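Speaker notes, Thursday session, 7 slides, Ilgate canteen project

Slide 1. Say good morning. Wait for the coffee people to sit down. Do not apologize for the title, it was on the program before I saw it.

Slide 2. The Fluvside kitchen put out 1,212 lunches in February. Leave the number up and say nothing for a moment. The cooks in the back row will nod. The managers will write it down.

Slide 3. What the proposal promised: the arms take the fetching and holding, the staff take "higher-value tasks." Ask the room to name one. Last time I got a long silence and then "the grill."

Slide 4. Practice bench. One arm at the pan, one on the corn. Point out how much of a cook's day is picking a thing up and putting it somewhere else, and how little of it appears in any job description. Two straps on each arm to keep the cable in order, so cable management is now kitchen work too. Pause here for questions.

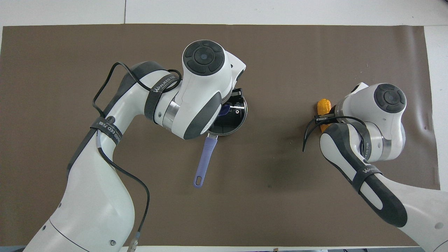 Canan Karakaya wrote after the Brinden talk that her shift had lost no hours and gained a new chore, which was standing next to the thing in case it stopped. She wanted to know what that chore is called and whether it comes with a pay grade. Read her note out in full. I still have no answer to the second part.

Slide 5. Who gets the training? At Fluvside it was 2 people, both on days. Evenings got a laminated sheet. Show the sheet if the projector allows.

Slide 6. Breaks. The old rhythm had gaps in it and people talked in them. Go slowly, this is the part they came for.

Slide 7. Contact details. Romana Halás has the handouts by the door.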